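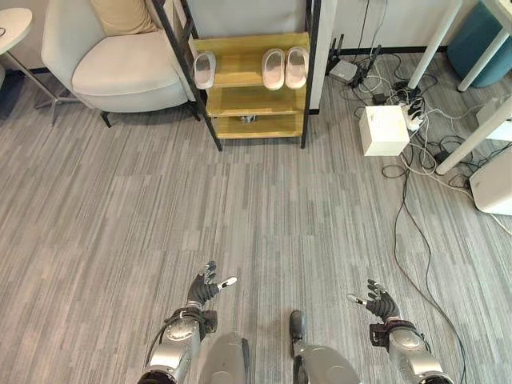
I need to replace one stained patch of carpet in a room I rent out in Gorkwood, and I can't work out which way the new piece should go. A tenant spilled coffee near the closet in July and two rounds of cleaner only made the spot paler. The carpet is the gray striped kind, with long narrow streaks running from light gray to charcoal, and there is no repeat in it that I can find. I have a leftover piece from the original install, bought from Soretti, but it was rolled up in the garage and has no arrow on the back. Does direction matter with a pattern this random? Can I do this myself, or will the seam always show? The patch would be 11 inches by 18 inches. Low pile, glued down, concrete underneath.

Posted by Jamie Mottram, 24th February

**Answers**

**Orvokki Oksanen**

Yes, direction matters, in two ways. The streaks have to run the same way as the rest of the floor, and the pile has to lean the same way too. You can get the first right and still have the piece turned end for end, and then it will look darker or lighter than everything next to it.

To find the pile direction, lay a sheet of printer paper on the carpet and rub a pencil on its side back and forth across it. The paper will creep one way. Do that on the floor and on your leftover, and mark both with masking tape arrows.

Then:

1. Cut the leftover a little bigger than the patch and lay it over the stain with the arrows matching.
2. Slide it sideways until the dark streaks at the edges land near dark streaks on the floor. They won't all line up. Get the widest ones.
3. Tape it down and cut through both layers at once with a new blade and a metal straightedge. Change the blade halfway.
4. Lift out the old piece and scrape the glue off the concrete. This is the slow part. I used a four-inch floor scraper.
5. Spread pressure-sensitive adhesive and wait until it goes tacky. The can will give the time.
6. Press the patch in from the middle outward and put something heavy on it overnight.

Make your long cuts parallel to the streaks, right at the border between a light one and a dark one. A seam there is hard to find later. The two short cuts across the streaks are the ones that may show, so keep those as short as you can.

**Gaspard Gaillard**

just get it redone. I paid 382 for a small bedroom and was glad I did. patches always come up at the corners

**Benoît Charpentier**

Mine hasn't come up and it's been down for years, but it is in a spare room. If yours is near a closet door, check that the door clears it.

One thing to add to the first answer. Your leftover has been in a garage, so it hasn't faded and hasn't been walked on. Vacuum it hard, and leave it flat indoors for a couple of days before you cut. If it's still clearly brighter, take the patch from inside the closet and put the new stuff in there.

**Jamie Mottram** (asker)

Did the paper test and the two arrows were opposite to how I had it laid out. Going to take the piece from the closet. Thanks.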